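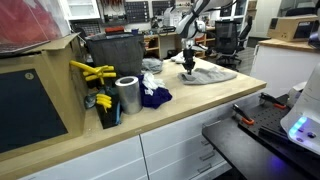 The arm at work on a gray cloth at the Datitz shared workshop.

A robot arm that its builders hope will one day fold the shop rags has, after 14 weeks of evenings, reached the stage of pressing on them.

The white arm belongs to the Brorico build group at Datitz, the members' workshop on Lorkach Street, and it has taken over a stretch of wooden counter that used to be good for eating lunch. Lamisi Osei, who started the project in September, gave members a progress report on 2/25/22 and kept expectations modest.

"It can find a cloth and it can grab a cloth," she said. "Folding is a strong word for what comes next."

Cloth is a miserable thing to hand a robot. A wooden block stays the shape it was when you put it down. A rag has other plans, and a gripper that comes in a little high closes on air, while one that comes in low shoves the whole thing across the counter. The group has logged 197 attempts so far. Osei counts 30 of them as folds, though she allows that a few were "more of a taco."

The budget was $500, most of it gone on motors. A second-hand gripper ate the rest, and the power supply came out of a member's garage with a note saying it probably worked. It did, on the second fuse.

Next on the list is a corner finder – software meant to pick out the edge of a cloth before the arm goes down – and a softer set of fingertips. The group is also asking members to stop borrowing the test rags to wipe up glue, a request now in its third printing.

Build nights are open to anyone with a Datitz membership. Bring safety glasses and, if you can spare them, old dish towels.

Recent items
Laser cutter back in service, again
Sign-up sheet for the spring welding class
Lost and found: one left boot
Parking lot resurfacing dates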